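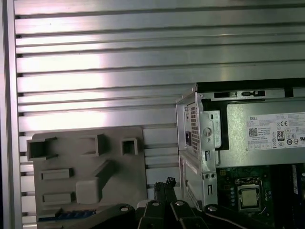
Keep the Old Desktop

My office replaced its computers in November. Twelve desktops went out and twelve new ones came in, and nothing was wrong with most of the old ones. They turned on in the morning. They ran the mail program and the spreadsheet and the scheduling page. They were replaced because the schedule said they were due.

I work in the billing office of a small water district in Dustness, and I have no special claim to know about computers. I know about meters and late notices. But I sat at one of those desktops for a long time, and when it was wheeled out I asked where it was going and did not get a clear answer. "Recycling" was the word used. I asked what that meant and was told a truck came.

I think we give up on ordinary machines too early, and I think the habit costs more than the people who plan for it believe. I am going to stick to office desktops here, the dull kind. Phones and laptops have their own problems. The desktop is the easy case, and we are still getting it wrong.

Start with what the machine is used for. A billing clerk in 2009 typed names and amounts into boxes. A billing clerk today types names and amounts into boxes. The boxes are now inside a web browser, and the browser wants more memory than it used to, and that is the main change. Memory can be added. On most office desktops you take the side off, press the strip into its slot, and put the side back on. I have seen it done in less time than it takes to get a replacement approved.

Musa Haruna did it to mine. He had the contract for our computers before the current company did, and he worked out of the back of a shop that also cut keys. When my computer slowed down he came over, added memory, changed the drive for a solid-state one, and left. The bill came to less than we spend on toner in a month. I used the machine for years after that without thinking about it, and not thinking about it is all I have ever wanted from a computer.

His contract was not renewed. The new company, Trirnier, does not repair. I do not say this as an insult, as it is written in the agreement. They supply, they monitor, and at the end of three years they replace. If a machine fails before then, they swap it for another one and the failed one goes away. Everyone I have dealt with there is polite. But no one who comes to our office carries a screwdriver.
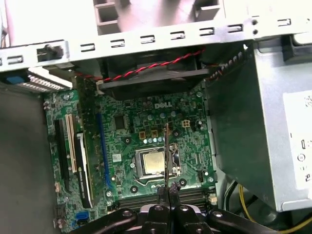
A Dell desktop with the cover off. The processor sits in the middle of the board.

People who have never looked inside a desktop tend to imagine it as one solid thing, like a brick. It is closer to a kitchen. The stove can go without the sink going. A power supply fails, or a fan gets loud, or a drive wears out, and each of those is a separate part with its own price. When an office throws out the whole machine over one of them, it is tearing out the kitchen because of the faucet. We would not accept that from a plumber. We accept it from a service agreement because the cost is spread out so that it never shows up in one place.

I did look for the place where it shows up. Our district is a public body and its books are open, so I asked for the figures. Each new desktop cost $725, before the monthly fee. My old one could have been kept going on a part or two. I put this to our manager, Wilmer Guzmán, and he gave me a fair hearing and a fair answer, and I want to set it down properly, because the case against me is not stupid.

He made a few points. The first was security. An old system stops getting updates at some point, and a public office that holds people's addresses and bank details cannot run on software that no one is fixing. I agree with that completely. But he was describing the software, and the schedule replaces the hardware. Some of our old machines would have taken the newer system without complaint. A few would not have, and I would have let those go.

The second was time. When a clerk's machine is down, the clerk is being paid to wait. A swap takes an hour and a repair might take a day. That is true for one office with one spare closet and nothing in it. If we kept two working spares on the shelf, though, the clerk could move over to a spare while the first machine was looked at. We just sent out a truckload of what would have been the spares.

The third was that he cannot find anyone to do it. I have less of an answer for this one. Musa has moved away. The key shop is a phone shop now, and they do screens. Wilmer said he could not write a policy that depended on one man in the back of a store, and he is right about that. But I would ask how we got to where there is no one. A trade needs customers. If every school and district and clinic in the county signs an agreement that forbids repair, the people who could repair will go and do something else, and then we say that we had to sign because there was no one to do it.

My neighbor Kerttu Heiskanen taught school for a long time and she disagrees with me from the other side. She thinks I am sentimental. She says the old machines used more power, that they were ugly, that the fans made a noise she could hear in her sleep, and that every time the school kept something "to save money" it ended up in the room of whichever teacher complained least. I take this seriously. There is a kind of thrift that only means making junior staff put up with junk. I am not in favor of that. If a machine cannot do the job after a fair repair, it should go, and it should go from the manager's desk as quickly as from the clerk's.

On the power question, I think she is partly right. A newer machine does draw less. But making a machine takes energy and metal and water too, and all of that is spent before anyone plugs it in. I am not going to pretend I can work the sum to the last watt. I only notice that the people selling the new ones always start counting from the wall socket.

Then there is the truck. I did follow this up. The old desktops went to a firm called Carrier Street Recovery, two counties over, and I called them, and a man named Jhonatan Espinoza was willing to talk to me. He told me that machines arrive by the pallet and are sorted quickly. The ones that are wanted get wiped and resold. The rest are taken apart for metal. I asked how many of the ones for metal still worked when they arrived, and he said they don't test those -- it takes too long for what they would bring. So the answer is that no one knows, and I believe him.

I would like to see a few plain changes. I would like a public office to have to write down a reason before it discards a working machine, one line, signed. I would like service agreements to list the price with repair and the price without it, side by side, so that a board can see what it is choosing. And I would like the old machines offered first to people in town. There are families on our billing list whose children do homework on a phone. I know this because they come to the counter to pay and the children are sitting on the floor doing it.

The last of those could be done next month. A wiped drive, a keyboard, a cable. Our office has closets full of keyboards. I was told there are liability questions, and perhaps there are, but the library in Wisden gives away its old desktops twice a year and as far as I can find out it has never been sued over one.

The new computers are fine. Mine is smaller and very quiet. I have looked it over, and the case is held shut with a kind of screw I do not have a driver for. I asked Trirnier whether the memory could be added to later, and they said I would not need to worry about that, as it would be replaced in three years.

I have put in a request to buy one of the old ones if any are left. I am waiting to hear.

Posted 2019-12-28

Search this site Enter keywords Go

Get new essays by email. Your address is used for the newsletter only and you can unsubscribe at any time.

This site uses cookies to remember your settings. Accept Decline

Contact | Copyright, all rights reserved | Back to top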